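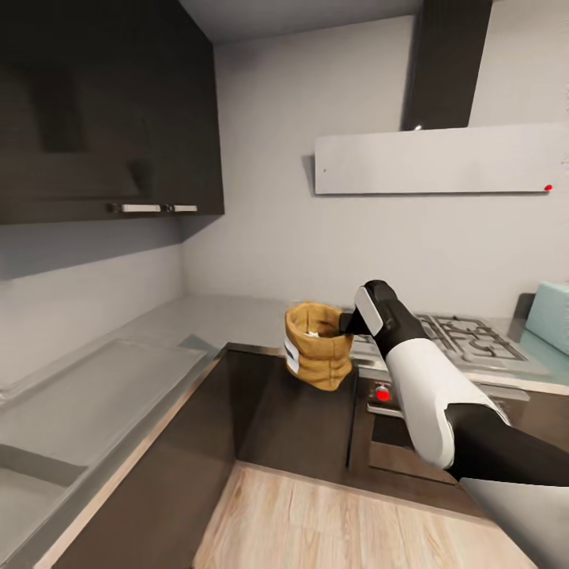 Wenche Aasen 来信问，这张表里的“一杯”到底是谁家的杯子，要是连这个都说不清，后面的水粉比还有什么好算的？

问得好，我把这份说明重写了一遍，起因就是这封信。杯子的事放在后面“单位”那一节，急的话可以直接跳过去看。

Leltell 荞麦配方表 说明文件
最近一次更新：2025年7月29日

先说这是什么

Leltell 是我整理的一份荞麦面食配方表，收的都是家里做的东西：宽面、面疙瘩、薄饼、煎饼、荞麦粥，还有几样我到现在都不知道该归到哪儿去的（有一种是把荞麦糊倒在烤盘里晾硬了再切条煎，你说它算粥还是算饼？）。目前一共47条，每条对应一个人的一种做法。同一个人做两种面，就记两条；两个人做同一种面，也记两条，哪怕她们坚持说自己的做法跟对方一模一样。

最早我只想给自己留个底。我做荞麦宽面总断，下锅前还好好的，一滚就成了渣，于是到处问别人放多少水、掺多少小麦粉、醒多久。问着问着本子写满了，字又潦草，Benedetta Ferraro 看不下去，帮我抄进了表格。她抄的时候顺手把我算错的几个比例也改了，还在旁边画了小叉，谢谢她，小叉我删掉了。

文件

压缩包里有两个文件。
recipes.csv 是主表，一行一条配方，十一列。
notes.txt 是备注，按配方编号排，里面是放不进格子里的话，比如“奶奶说面要揉到像耳垂”。请务必两个一起看，光看主表会觉得有些配方根本做不出来。

编码是 UTF-8，逗号分隔，第一行是列名。用某些表格软件直接双击打开，中文会变成一堆怪字，从“导入”菜单进去选编码就好了。我自己也踩过这个坑，还以为文件坏了，重新导了一遍又一遍。

主表的各列

id：编号，B 开头加数字。编号不连续，中间缺的是撤回的，别来问我缺的那条去哪儿了，撤回就是撤回。

name：面食的名字，照提供的人说的写。同一样东西可能有好几个叫法，我没有统一。方言词我用最接近的字记音，备注里再解释。

kind：类别，取值有“面条”“疙瘩”“饼”“粥”“其他”。前面说的那个煎条，我放在“其他”。

flour_b：荞麦粉，克。

flour_o：其他粉，克。多数是小麦粉，也有玉米粉和土豆淀粉，具体是哪种写在备注里。空着表示没问到，写 0 才表示真的不放。这一点很要紧！空格和零我分得很清楚，请你也分清楚，要不然纯荞麦的配方会平白多出来一批。

water：水，克。放鸡蛋或牛奶的，蛋奶不算在里面，看下一列。

wet_o：其他液体，文字。写法比较随意，“一个蛋”“牛奶半碗”都有。

rest：醒面时间，分钟。有人说“醒到我把菜洗完”，这种我留空，原话放进备注。

mill：磨得粗还是细，取值“粗”“中”“细”“不详”。靠手捻，纯主观。

cook：煮、蒸、煎、烤，可以多选，用斜杠隔开。

conf：我对这条的把握，取值“高”“中”“低”。高，是我自己照着做过，成了；中，是没做过，但提供的人当面称过重；低，是只有口述。

单位

好，轮到杯子了。提供配方的人里，用秤的比我想的少得多。有人用杯，有人用碗，有人用手抓。我的办法很笨：能上门的，就请她用自己的杯子舀一次荞麦粉，我带秤去称，然后按那只杯子换算。所以 Wenche，回答你的问题：是各家自己的杯子！表里的克数已经换好了，每条用的是哪只杯子、舀的时候有没有压实，备注里写着。上不了门的，我会请对方用水把杯子装满再称水，用体积往回推，这一种误差大，把握一律标“低”。

手抓的最难办。我自己抓一把荞麦粉是约70克，但我的手不大，而且我抓粉的时候总有点心虚，抓得浅。别人的“一把”我都没有拿自己的手去套，没称过就留空。请不要拿我的一把去填那些空格，真的不要。

还有一个小麻烦：荞麦粉放久了会吸潮，同样一杯在雨天会重一些。我没有修正，也不知道该怎么修正。如果你懂这个，请写信教教我。

配方从哪里来

大头来自 Faltstead 镇上，我住在那儿，逢集就能碰见一群愿意聊荞麦的人。另一部分是 Benedetta 从她老家那边带回来的，那边掺小麦粉掺得多，面切得短，跟土豆和卷心菜一起煮，最后浇一大勺化开的黄油。（我第一次吃的时候以为黄油放错了，怎么会有那么多，后来我自己放得比她还多。）还有几条是 Wenche 写信寄来的薄饼，用铁板烙，卷着吃，甜的咸的都行。

粉主要有两种来路。Faltstead 这边的人多半用 Zuccaro 磨坊的，石磨，颜色深，壳带得多，捻起来沙沙的；其余的人买什么用什么，袋子扔了就想不起来了。这意味着主表里“粗”的那些配方，很大程度上就是在说 Zuccaro 的粉。换成细粉，水要减，减多少看手感，我没有可靠的数。

每一位提供的人都同意公开做法，但名字不写进表里，除了已经在这份说明里出现的两位，她们说写就写呗。

怎么清理的

做得很少。我改了明显的笔误（有一条盐写成了半公斤，我打电话过去，她笑了好久），统一了小数点，去掉了格子前后的空格。重复的我没合并，原因前面说过，一人一种做法算一条。

算比例用的是一个叫 Unemon 的小脚本，Benedetta 写的，读进主表，算出水粉比，再把比例特别离谱的标出来让我回头去问。离谱的标准是我们俩商量着定的，没什么科学依据，就是“这个面要么能喝，要么能砌墙”。脚本没放进包里，她嫌写得难看，想收拾收拾再拿出来。

适合拿来做什么

照着做饭！这是第一位的。挑把握为“高”的先做，失败的机会小些。新手我建议从疙瘩开始，疙瘩断不了，本来就是碎的，做丑了也没人看得出来。宽面等手熟了再说，纯荞麦的宽面放到最后，或者干脆别碰，我到现在做十次还要砸好几次。

拿去比较不同做法也可以，比如看掺粉多少跟醒面长短有没有关系。我粗看了一下，掺得少的人好像更爱用热水和面，可是水温我压根没设这一列，只在备注里零零碎碎提到，后悔得很。下一版想补，得一家一家回去问。

不适合做什么

别拿来算营养，粉的成分没有测过。别拿来说“某某地方的人都这么吃”，这里面熟人太多，我认识谁，表里就有谁。也别当作无麸质食谱用：大部分配方掺了小麦粉，就算写着不掺的，磨坊里各种粉也可能共用一副磨，我没有核实过。家里有人对麸质敏感，或者对荞麦本身过敏的，请去找靠得住的资料，别信我这张表。

已知的毛病

粗细那一列不准。我捻了太多粉以后手指就麻木了，早上说粗，下午就说中。

醒面时间偏短。大家嘴上说的都比实际短，我站在旁边看着表，她说醒一会儿，结果去院子里收了衣服又跟邻居聊了天。凡是我在场的，按表上的时间记；不在场的，只能信她。

盐没有列。煮面水里放多少盐，问一圈下来全是“看着放”，我放弃了。

煎饼类的火候写得很糊，铁锅和不粘锅差得远，备注里能找到锅的就是有，找不到的就是没问。

B 开头的编号里有几条名字带问号，是我听不准的方言，谁听得懂请救救我。

改动记录

五月那版：头一次放出来给大家看，类别里还没有“其他”，煎条当时被硬塞进了“饼”，有人来信抗议。

这一版：加了“其他”；把空格和零彻底分开；重写了单位那一节；备注按编号重新排过；薄饼的名字照 Wenche 的拼法改回去了，我之前少写了一个字母，她忍了很久才说。

使用和转载

随便用，随便改，印出来贴冰箱上也行。转载的时候请把 notes.txt 一起带上，备注里的话是人家好心讲给我听的，丢了可惜。改了数字的话请标明是你改的，免得有人照着做砸了来找我。

想添配方的，写信来，附上你放多少粉、多少水，杯子的话请先装满水称一下。面断了也可以写信来，断在哪一步说清楚，是擀的时候裂，还是下锅以后散，我这边攒了一堆断面的经验，正愁没处用呢。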